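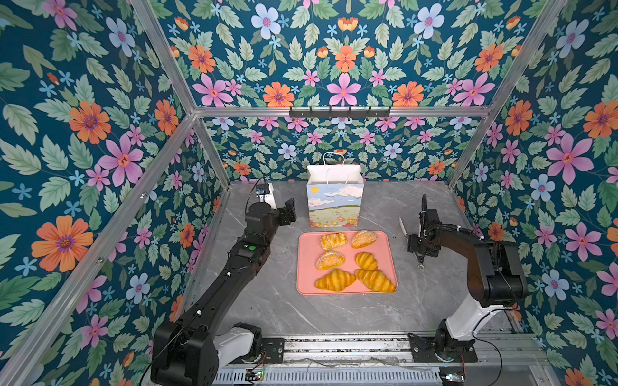

Fig. 1. Floral paper on a dark teal ground, with pink and orange blooms and serrated green leaves.

Notes for Week 1: Pattern, Taste, and the Claims People Make About Them
Handout prepared by Yu-ting Yuen
January 8, 2024

Read these before the seminar. They replace the old notes on wallpaper, which repeated several things I no longer believe.

1. The "revival" story

Every few years a magazine declares that floral wallpaper is back. To come back it would have to have gone somewhere, and the evidence for that is thin. Usually the writer has talked to two decorators and a shop. Kuo-hua Yuen went through 188 home features for his term paper last year and found patterned walls in every season he looked at. His sample was small and he picked the magazines himself, so don't lean on it too hard either. Still, it's more checking than the magazines did.

When you meet the word "revival" in a reading, ask what was counted. Sales? Rolls printed? Photographs? These can move in different directions. A paper can be photographed everywhere and hung in very few homes.

2. Pattern and mood

You will read that large flowers make a room "joyful" and that dark grounds make it "intimate." Maybe. The study most often quoted in the trade press came out of a showroom survey at Curnbridge, where 200 visitors were asked how they felt about rooms they had chosen to walk into. I don't know what that proves, except that people who like wallpaper like wallpaper.

Po-yen Fang will argue the other side in seminar. She thinks the effect is real but small, and that scale matters more than color. Her reading packet is on the shelf by the door. Please put it back.
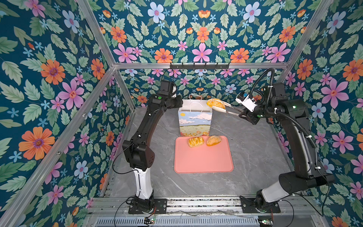
Scale is at least something you can test. Take one repeat, print it at two sizes, and hang both in the same light. The large version tends to be read as "bold" and the small one as "busy," even by people who can't say why. We'll try this in April with the Mok samples. Write down your guess before you see the results, and don't change it afterward.

3. Durability figures

Makers love a number. The Zasulov sheet says its paper stands up to 400 wipes with a damp cloth; the Evham sheet says 300. Neither says how hard the cloth was pressed or what counted as damage. Two figures from two unknown tests can't be ranked, and I have marked down essays that did it.

Also watch for "washable" and "wipeable" used as if they were the same word. Check the label on the roll - the brochure is often looser.

4. For next time

Read the first two chapters of the packet. Bring one printed claim about wallpaper, from any source, and a paragraph on what you would need to know before believing it. Keep it under a page. Ming-te Man has offered to share his paragraph from last year if you want to see the length I mean (the argument has a hole in it, which he knows).

Office hours are unchanged. Late paragraphs go in the box, not under my door.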